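Gallardo Striped Sheet, full size - two months in

I bought the Gallardo cartoon sheet because my old white one showed everything, and because Mererid Rowlands told me it was the last one I'd ever need. I doubted that then and I doubt it now.

The package makes a lot of the 700 washes it is supposed to survive. I've done nine. The colors have held, the pink and red especially, but the cotton already feels thinner down the middle. It also came out of the bag with creases that took 2 rounds of ironing to shift.

My bed is where all the laundry gets sorted, so a sheet has to put up with heaps of dark clothes being dragged over it.
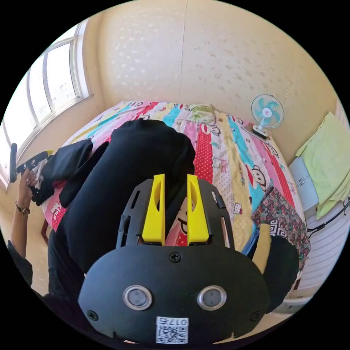
Does it pick up lint from black clothes?
Less than my white one did, though the yellow and white bands still show fuzz after a load of sweatshirts. A quick shake gets most of it off.

The corners are my main complaint. On a mattress any deeper than mine I think they'd pop loose by morning, and the elastic is stingy. Ziden sells a plain one for less with better corners - dull to look at, but it stays put.

Fine for a kid's room or a guest bed. I wouldn't pay full price again.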